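Writing the Short Fantastic Tale
Handout 4: The bargain with a spirit

In this unit we read stories where a human person makes an agreement with something not human. It is an old form, and students often think it must be easy. Please read the two tales in the course reader before class, "The Salt Lamp of Palldale" and "Joker at the Well", and bring one page of notes.

First point: the terms. A bargain tale needs terms which the reader can repeat after one hearing. In "The Salt Lamp" the widow may ask 9 questions, and each answer costs her one word of her own language. We understand this by the second paragraph. The author does not explain why the spirit wants words, and I recommend you also leave such a thing open in your draft. 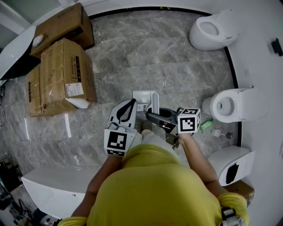
Second point: the loophole. Many beginners put the loophole at the end, as a surprise. Look again at how the widow loses the word "door" early, and how much later she cannot say where she wants to go. The loophole was in front of us during more than 1000 words of story. Mark the place in your copy with a pencil.

Third point: the voice. Old tales are told by somebody to somebody. Decide who is speaking and how much this speaker believes. In "Joker at the Well" the teller is a miller who repeats gossip, so he can be wrong about the year of the drought and it does no harm to the story. 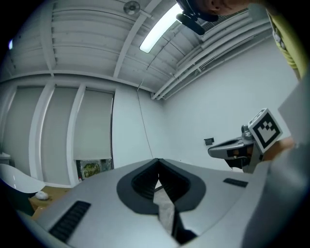

Notes prepared by Vesela Dimitriou
Fiction Workshop, Clevengate Evening School
Revised 2/27/24

A word about length. The first version of "Joker at the Well" had 2957 words, and the printed one has 2756. The difference is small, but almost all of it was taken from the last page, where the miller explained the moral. Compare both endings, which are on the back of your reader. I prefer the short one. In the August group several students preferred the long one, and their reasons were good.

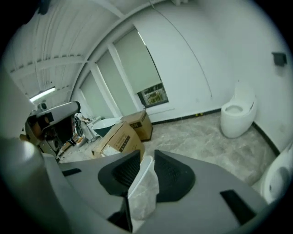
Lucía Ibarra wrote to me after that class that the long ending is the better one for reading aloud, as a listener cannot turn back the page and is glad when the miller says the thing plainly. She asked if a tale can have one ending for the ear and another for the eye. I think it can, and we will discuss it.

Exercise: write the terms of a bargain in one sentence. Give it to your neighbor, who must find a loophole in it. Then write the opening paragraph only.

Optional reading: Doherty, chapter on riddles and oaths.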